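9 June 2024

Up early for the open day at Pollwood. I had meant to go last time, in December, but the road past Mapplebeck was iced over and I stayed home. No such trouble today. I took the bus from Carkstead and walked the last stretch, and I was at the gate before it opened. My ticket was number 958, which seemed high for that hour, so I suppose they don't start from one.

They hand you a paper map and let you wander. The ground floor was mostly conveyor belts and a machine that sorts bolts. I watched the bolts for a while. It was noisy and there was no place to sit. I had a cup of coffee from the cart, two dollars, weak, and went upstairs to the simulation room, where I ended up spending most of the day.

The project up there is called Tutoton. They are working on getting a robot arm to handle chess pieces, and they do a lot of the work inside a computer before they let the real arm near anything. The whole setup is drawn in software – table, board, pieces, gripper, even the shadows. There was a large screen on the wall and rows of folding chairs. The talk was given twice and I stayed for both.
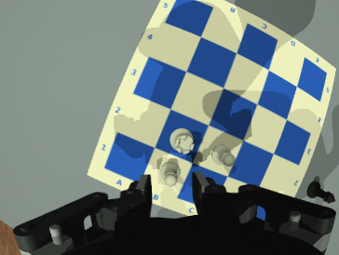
The simulated board at Pollwood, five squares by five, with the gripper next to the white pieces.

I had expected a full set and a proper game. They use a small board and very few pieces, and the man giving the talk said chess itself doesn't come into it. The questions are where the piece is, how to come down on it, and how hard to squeeze. He said they can run 200 tries overnight in the computer and go through the failures in the morning with a cup of tea. A woman behind me asked what counts as a failure. He said a piece knocked over, a piece dropped, or a piece put down on the wrong square. She asked whether the wrong square by a little was as bad as the wrong square by a lot, and he said they had argued over that for a good part of the winter.

I wrote down some of the rest on the back of my map. The software changes the light from one run to the next so the program doesn't get used to one kind of lighting. It also moves the board. They don't want the arm to learn one position by heart. I can follow that. I learned to parallel park on one street in Carkstead and couldn't do it anywhere else for a year.

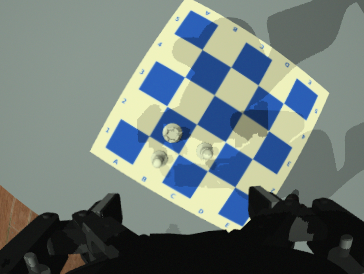 My own chess is poor and always has been. I learned from a library book when I was ten and never got much past the openings, and I still set the queen on the wrong color if I'm not paying attention. What I did like was having the letters and numbers printed along the border on all sides, so a person sitting opposite could read them as well. My board at home has none, and I have to count across with a finger when I follow a game out of the paper. I may ink some on. I would need to practice the small figures first, and find a pen that takes on varnish.

Lunch was a cheese sandwich on the wall outside. A school group had taken all the tables. I went back in for the second talk at 2 and got a seat nearer the front. It was much the same as the first, except that he took more questions on the grip. Someone wanted to know if it would ever play against a person. He said it wasn't on their list. I wanted to ask how they decide how slippery to make a piece that doesn't exist, but the time ran out and he was packing up his notes.

Caught the bus at 4. It went the long way through Mapplebeck because of the road work, and I read the leaflet twice. Home, fed the cat, soup for supper. My feet are sore from the concrete floors. I got the chess set down from the closet and found one of the black bishops has lost its felt. Need to buy glue tomorrow, also stamps.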